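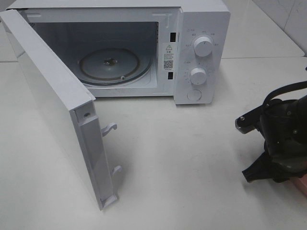

Adel Berrada has been building his kitchen arm for two winters now, and he would like it known that the microwave was never meant to be the hard bit. I'd gone round expecting to talk about motors, and we spent most of the first hour on doors. His test oven is a plain white one with two round knobs up the right-hand side and a flat round button underneath to let the door go, and he loves it dearly. "No touchscreen, no beeping menu, nothing that changes its mind," he says. "Two knobs and a button. If I can't make an arm work that, I should take up gardening." With the door wide open you can see the two plastic hooks on its edge and the little dark slots they go into, and Adel has a lot to say about those hooks.

"A person shuts a microwave without thinking," he tells me. "You shove it. You feel it give and you stop shoving. My arm hasn't got a clue about any of that unless I tell it, so the first version pushed politely until the hooks touched and then sat there, very pleased with itself, with the door still not shut."

The second version went the other way and pushed the whole oven backwards across the table. He still laughs about it (his neighbour downstairs less so, I gather, as it was gone eleven at night).

The project is called Tuson, after nothing in particular. He wanted a short word that wouldn't clash with anything else on his computer. The aim is modest, or sounds it: open the door, put a bowl in, close the door, set the timer, take the bowl out again. His mum has bad arthritis in both hands and finds knobs a misery, and that's where the idea came from, though he's quick to say she's in no hurry to have the thing in her house. "She's seen it work. She said very nice, love, and went and made her own soup."

I asked what it had cost him, and he winced. The budget was 400 pounds. He has spent roughly 2,000, spread over long enough that he can nearly not mind. A good chunk of that went on joints he bought twice, the first set being too weak to hold the arm out straight with anything in its grip. He gets his parts from a small shop called Flusov, who by now know his voice on the phone, and the control board is a second-hand Beretti that came with somebody else's labels still stuck on it.

The software he wrote himself, and it goes by the name of Saber. I'm no programmer, so I asked him to explain it as he would to a child, and he did, with a teaspoon and a salt pot. You tell it where you want the fingers to end up, it works out how all the joints have to move to get them there, and it checks as it goes how hard each motor is having to work. When a motor suddenly has to work harder, the arm has met something. "That's all feeling is, for this one," he says. "It's a rise in effort. I spent 30 evenings just on how big a rise means door and how big a rise means wall."

And the timer knob? He puts his head in his hands - only half joking, I think. Gripping it is fine, he says, and turning it is fine, but doing both while keeping the wrist dead in line with the middle of the knob is another matter. A bit off centre and the fingers climb up and slip away. He's tried rubber sleeves, bits of bicycle inner tube and a strip cut from a washing-up glove. The glove won. It wears through every 300 turns or so, and he has a drawer full of left-hand gloves as a result.

I wondered whether he'd ever been tempted to cheat and wire the oven up so the arm didn't need to touch it. He looked quite hurt! "You don't open up a microwave," he says, very firmly. "There are parts in there that can kill you, even unplugged. The outside is mine to play with and the inside stays shut. Anyway, then I'd have a clever oven. I want an arm that can use a stupid one."

He runs everything with the oven unplugged at the wall for now, and a big red stop switch within reach of his chair. Bowls are next. He's starting with empty plastic ones, then dry rice, and after that water, with a towel down. Soup is a long way off and he won't give me a date for it.

Before I left I asked if I could have a go, and he let me drive it by hand with an old games controller. I got as far as the button and missed it four times. Adel kept his hand on the stop switch throughout and was very kind about it, and then he put the kettle on himself.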